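Last updated: January 4, 2022

The Lot on Quispe Road

The listing had been up for 60 days when Maribel Montoya dropped the price for the second time. She did it at the kitchen counter of the house she was selling, because the owners had moved out and left two stools and a working coffee maker.

The house was in Gidbridge, on the last street before the reservoir. It had three bedrooms, a roof that was nearly new and a deck that faced the water. In May she would have sold it in a weekend. Now she had shown it to four couples and a man who wanted to know if he could keep goats.

She typed the new number, saved it, and called the owners.

"How much is that down from where we started?" Mr. Sinutano asked.

She told him. She could hear a television on his end, and then she couldn't.

"My wife thinks it's the stone," he said.

"It might be the stone."

The stone stood at the back corner of the lot, under a cedar. It was knee high and had 1828 cut into it and nothing else. The surveyor had called it a boundary marker. The neighbors on the left called it a grave. The neighbors on the right had lived there only a year and had no opinion, but they had put up a fence on that side.

"Could we move it?" he asked.

"Not if it's a boundary marker."

"And if it's a grave?"

"Then really not."

He said he would talk to his wife. Maribel rinsed her cup, turned off the coffee maker and went out the back door to look at the stone again. She had looked at it a lot that winter. The grass around it was short, though the owners had stopped paying for mowing before Christmas. She had not thought about that until now. The rest of the yard came up past her ankles.

She walked along the fence and found the gap, two boards wide, at the bottom of the slope. From there a path went through the weeds to the road and across it, toward the old Mevell place.

The Mevell place had been for sale once, before her time. It was in the files at the office as a withdrawn listing, 900 square feet on a slab, with a note in pencil that said owner changed mind. She had driven past it every day for years and had never seen anybody outside. That afternoon an old woman was on the porch with a pair of grass shears across her knees.

"You're the one with the sign," the woman said.

"I am. Are you the one who cuts the grass?"

"Somebody has to."

Maribel stayed at the bottom of the steps. She asked whether it was a grave.

"It's a well," the woman said. "It was. My grandfather's people dug it and capped it when it went bad, and they put the year they dug it on the cap. Then the cap got stood up on end when the road came through. I fell in the hole when I was 5. It wasn't deep by then. They filled it the next day."

"So why do you cut the grass?"

The woman looked at the shears. "I lost a shoe down there," she said. "I liked that shoe."

Maribel wrote it down in the car, word for word. A filled well had to be disclosed. It would mean another form, a call to the county, maybe a man with a probe. It would also mean she could tell buyers what the stone was, and most people would sooner have an old well than a body. She thought about the price she had changed that morning, and whether she could change it back without looking foolish.

She called Mr. Sinutano from the side of the road.

"It's a well," she said.

"Is that better?"

"I think so. I have to ask the county."

He covered the phone and said something, and she heard his wife laugh – the first time she had heard her laugh at all.

"She wants to know if it's a wishing well," he said.

"Tell her it has a shoe in it."

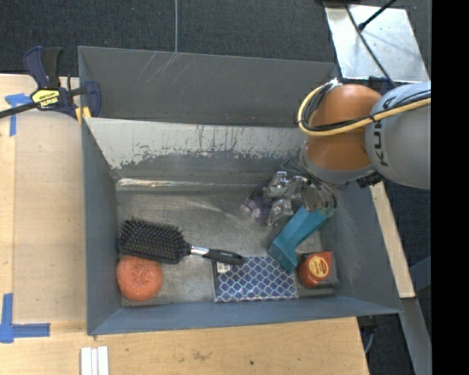

The Second Showing

The couple who came the next week had been through once already. They had brought her father with them, a big man in a canvas coat who knocked on the walls and ran every tap in the house. Maribel let him. When he was done he went out on the deck, and she gave him the county's letter and the sheet she had typed up herself.

He read both pages standing.

"Filled with what?" he asked.

"Rubble and clay, the county says. It's solid."

"And there's a lady who comes over?"

"From across the road. She cuts the grass around it. You could ask her to stop."

He went down into the yard with the papers folded in his pocket. His daughter and her husband followed him, and the three of them stood by the cedar and talked for a while. Maribel stayed where she was. She could see the gap in the fence from the deck, and the path, and the corner of the porch on the other side.

The daughter came back up first.

"If we bought it," she said, "would we have to fix the fence?"

"No," Maribel said. "You could leave it how it is."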